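Teaching by Hand: What We Learned From the First 235 Demonstrations

Reading time: 4 minutes

In our last issue we promised to tell more about the toy kitchen at Kasent and how the work there is going. 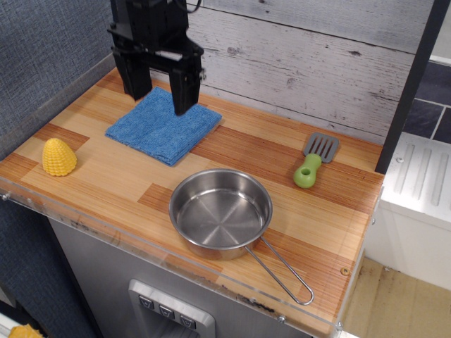
The question we get most often from readers is why we still drive the arm by remote control for every task, when there are faster ways to collect examples. I will try to answer it, and also to share some mistakes, so that other small groups do not need to repeat them.

Our first plan was to hold the arm and move it with our own hands. For large movements this works well. You push, the arm follows, and the joints record the path. But for cloth it was difficult for us. A person who holds the arm stands very close to the counter, and her sleeve or shoulder comes between the camera and the work. Teresa Dunne made 40 recordings in this way before we looked at them properly, and in many of them the cloth was hidden at the moment of the grasp. We kept them for studying arm paths, but we did not use them for training.

After this we changed to the Jirnwood controller, which is held in one hand and has a trigger for closing the fingers. The operator sits beside the kitchen and looks directly at the counter. We tried also to work only from the screen, and for the saucepan this was acceptable. For the cloth it was not. On a flat picture it is hard to judge the last small distance above the fabric, and the new operators went down too far or closed the fingers too early.

Sorcha Moncrieff has written the short guide that all operators now read. I give here the main points in my own words.

Approach slowly and do not stop in the air to think. If you must think, do it before you start. The model learns your pauses together with your movements, and later it will also wait above the counter with no purpose.

Take the cloth near an edge or at a fold, where there is something for the fingers to close on. If the first try fails, open, lift a little and try again in the same recording. In the beginning we deleted all such recordings, and this was a mistake. The policy had never seen how to recover, so after one missed grasp it continued the task with nothing between the fingers.

Change the positions. Darius Vasiliauskas noticed that most of us put the objects back almost where they were before, out of habit. Now a second person arranges the counter between recordings, and the operator looks away – it feels a little like a children's game, but the starting positions have become much more different from each other.

By the end of March we had 235 good demonstrations, of which 211 include the cloth. The others are with the pan or the toy food only. Our target for July is 355, and I think we can reach it if the booking calendar stays as full as it is now.

One thing is still open. We do not agree about how many different operators we should have. Úna Hayes prefers two or three people with a steady style, and her argument is that the training becomes easier when everybody solves the task in a similar way. I prefer more people. A left-handed colleague approached the pan from a side that the rest of us never used, and I would like to have more of such surprises in the data. We will train one version with each group and report the comparison in the summer issue, also if the result is not on my side.

For the operators: please write your initials in the log before you start and not after. Eleven recordings have no name at present. If you remember making one of them, tell Teresa.

New operators are welcome. The introduction takes one hour, and no experience with robots is needed. Please write to Caoimhe Buckley, who keeps the booking calendar for the kitchen.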